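Trelwood Workshop Notebook
Household tasks series, January
Entry by T. Tarawneh. Read and countersigned by S. Magagula.

Purpose of the session

The Rizk assessment asks whether a two-armed machine can be given the ordinary tidying of a small waiting area: bins, light litter, chairs put straight. The present entry concerns the bins only. Mr Quinlan drew up the task sheet in consultation with the cleaning staff at Cusham, who have asked that we judge the work by the standard they are themselves held to. A bin is counted as done when the old bag is out and tied, nothing has been dropped, and a new bag is fitted with its rim turned over evenly. No partial credit is given on the sheet, although partial results are recorded in this notebook where they may be of use to colleagues.

Preparation

Both hands were inspected before power was applied. The glove on the right hand was refitted at the wrist, where it had begun to ride up and bunch over the knuckles. Thumb pressure readings were zeroed with the hand open and again with the fingers lightly curled, and the two sets agreed. The task sheet allows 300 seconds for each bin, measured from the operator's start signal.

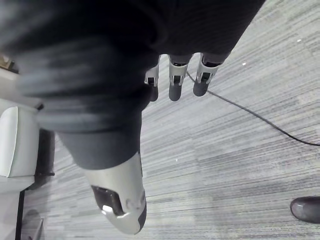 Approach height remains the least settled part of the procedure. Carpet gives the fingers very little to feel before they are pressing into it, and Mr Awwad has asked that the hand stop short of the floor and wait for confirmation before any pick of small litter. I have adopted this for the present. It costs time on every pick, and it will have to be revisited if the machine is ever to work unattended. Cables on the floor are to be treated as obstacles, whatever their thickness, and are not to be lifted or moved by the hand.

Lifting the bag

The bag is a more difficult object than the bin. Thin plastic offers no fixed edge, and a fold that was suitable for gripping at one moment has gone by the next. We have tried two methods. In the first, the hand takes a single fold of the bag near the rim and draws it upwards. In the second, the hand gathers the neck of the bag before it takes any weight. The second is slower and is preferred. Mr Esfahani observes that experienced cleaners do the same without thinking about it, and that they also give the bag a half turn, a motion we have not yet attempted with this wrist. 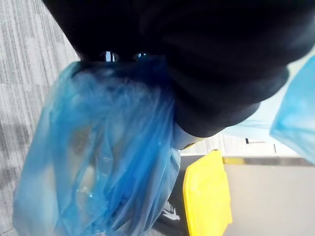 Blue bag held by its gathered neck, right of the carpet strip.

Grip force was left at setting 4 throughout. The earlier trials at Parnositz used a higher value, and the notes from that site record small tears close to the fingers. I should prefer that colleagues do not raise the setting without first speaking to Mr Magagula, who holds the log of glove wear. The gloves reached 405 cycles at the last count and are due for replacement.

Use of the second hand

A person changing a bin bag will usually steady the bin with the other hand. The present control program does not ask for this. The free hand is kept open and clear of the work, so that it does not catch the plastic. I consider this a weakness in the program - a light bin will travel upwards with its bag if there is any suction between the two. Mr Quinlan is preparing a revised sequence in which the free hand rests on the rim during the first part of the lift.
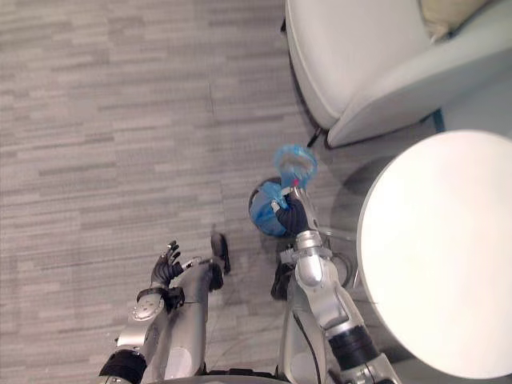 Can the machine be left to change the bins by itself yet?
At present an operator must remain within reach of the stop button for the whole task, and fitting the new bag is still done by a person.

Points carried forward

Tying the neck has not been attempted. Mr Awwad proposes drawstring bags as an interim measure. I have some reservations, as the Cusham staff do not use them and the comparison would lose its value.

The waiting period before each floor pick is to be shortened in stages, with 30 trials at each stage before any further change.

Replacement gloves to be ordered in the same size. The wrist fastening should be checked on delivery.

Mr Esfahani to ask Cusham whether their staff would be willing to mark our fitted bags without being told which were fitted by hand.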